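Notes for the talk in Grivbridge, Thursday, September 24, 2026. Speak slowly. Water on the left side of the desk. Thirty minutes plus questions.

## Opening (3 min)

Good evening, and thank you for coming. My name is Randi Sundqvist, and I have worked as a subtitler and translator for most of my adult life. Tonight I want to talk about waiting lists in small libraries. I know that this does not sound very exciting. Please give me ten minutes before you decide.

I came to this subject as a reader. In May last year I asked for a novel at the library in Wallin, and the woman at the desk told me I was number 143 in the line. The library had two copies. I went home and made the calculation on the back of an envelope, and I understood that I would receive my book when I had forgotten why I wanted it.

(Pause here. If they laugh, wait. If they don't, go on.)

## What a waiting list tells us (7 min)

A list looks like a simple thing. First person comes, first person gets. But when I started to ask librarians in Wallin and later in Romier, I heard that the list is full of small decisions. For how many days do we keep the book on the shelf for the reader who does not come? Do we send one message or two? May a person stop her request during a holiday and keep her place?

In Romier they kept a book for ten days. In Wallin it was five. When I compared the two towns, the same novel moved from hand to hand much faster in Wallin, but more people lost their turn and were angry. Both libraries believed their rule was the normal one. I find this very interesting, that a rule can be so old that it feels like weather.

Tell the story of the cookbook here: the one with 99 requests, and when the first 30 readers got the message, 11 of them had already bought it. They had not removed their names. One man told me he felt it would be impolite to cancel.

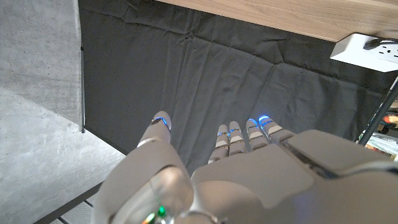
So I come to the question of politeness, because I think it is bigger than people believe. Many readers treat a request like a promise. They borrow the book even if they no longer want it, they keep it for three weeks on the night table, and they bring it back unread. I have done it myself with a biography of a Danish composer.

The library in Romier tried a small change. In the message they added one sentence: "If you do not need this book anymore, you make another reader happy by answering NO." They told me that many more readers canceled after this. I don't have a good number from them, so I will not give you one. (Do not invent a number if somebody asks! Say that I can put them in contact with Romier.)

## The numbers from Wallin (6 min)

Show the table on the paper sheet. Give them time to read it.

- Requests during one year: 2,759
- Requests that were canceled by the reader: 364
- Requests where the reader never came: 143

Explain that the last number is the same as my own place in the line. It is a coincidence, but people always ask.

The question I would like you to look at is the difference between the second and the third line. The canceled ones cost almost no time. The other ones cost five days each, when the book stands on a shelf behind the desk and no one can read it. Multiply it yourselves. It is a lot of days for a small town with one delivery car.

Say also what the numbers do not show. They say nothing about the people who looked at the length of the line and never made a request. I have no idea how to find them. If somebody in the room has an idea, I would be very grateful.

## Buying more copies (5 min)

The usual answer is: buy more copies. In Grandano they did so for the most popular titles, with a rule of one extra copy for every eight requests. It worked well for the readers of that year. Two years later the shelf was full with the same crime novel, nine times, and they could not even give it away.

I don't want to make fun of Grandano. The rule was kind, and the readers were pleased. But the cost came later, and it was a different person who had to carry the boxes.

Other things that were tried, say them quickly:

- short loan of seven days for new books
- a "lucky shelf" near the entrance, with one copy that can't be requested
- sharing copies between two towns, with one common line

The lucky shelf is my favorite. I have found two wonderful books on such a shelf, and one terrible. Tell about the terrible one only if there is time.

The common line is harder. Wallin and Romier discussed it for a long time, and the problem was again the five days and the ten days. Finally they agreed on seven – and then both towns complained.

## Before questions (2 min)

I would like to ask each of you to do one thing when you come home. Look at your own list of requests. If there is a book you don't want anymore, please take your name away.

Thank the library in Grivbridge for the room and for the coffee.

## If they ask

- E-books: yes, there are lines there also. It depends on the license, and I am not an expert.
- Fines: not my subject tonight. Be friendly but short.
- Did I get my novel? Yes, in the winter. I read half.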